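Plates and fruit, the April table

Quick gallery this time, no time to write it all up properly. Everything here came out of one kitchen clear-out plus one trip to the Nurkberg market. Captions are short, sorry, will add more when I get a minute.

The plates first. Memow seconds, mostly, bought in a box of 46 and hardly a chip in the lot. Colours all over the place. Pinks are the favourites at our end, the greys went straight back in the cupboard.

Mumow bowls didn't make it in. Too deep, they hide the fruit. Maybe next time.

Fruit is from the Ríos stall, 50 cents an apple if you take the ones out the front. Red ones only, the green had gone by 2 in the afternoon.

Round plate, salmon pink, raised rim. Nothing on it yet. Red apple with plenty of shine and a good deep colour, over at the far side of the table.
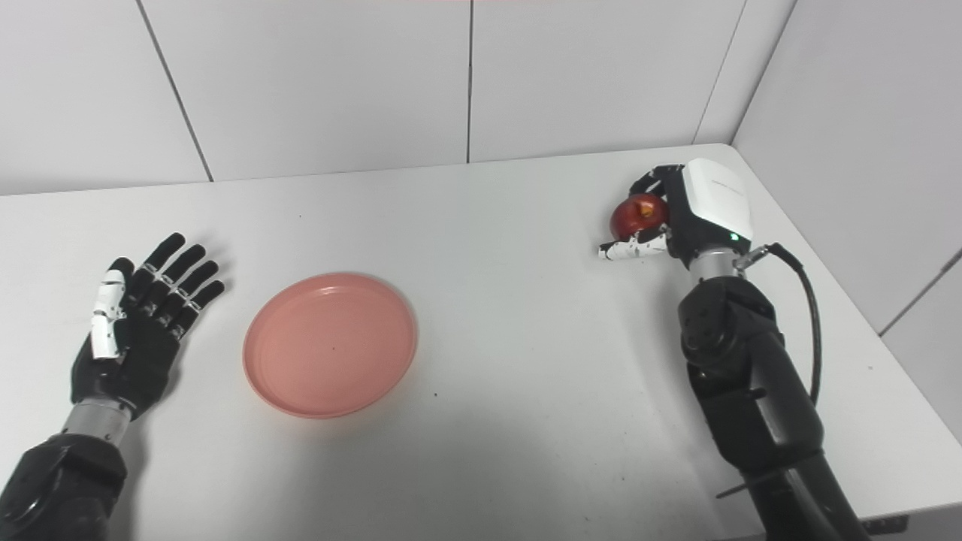
Pink on white works better than I thought it woud. Had my doubts in the shop. The rim picks up the light nicely too, and a shallow plate means you can see the whole apple once it's on there.

Next up is the blue set, if I can find the other box. Two plates from that one are already promised to my neighbour so dont ask. Sizes and leftovers list going up later this month.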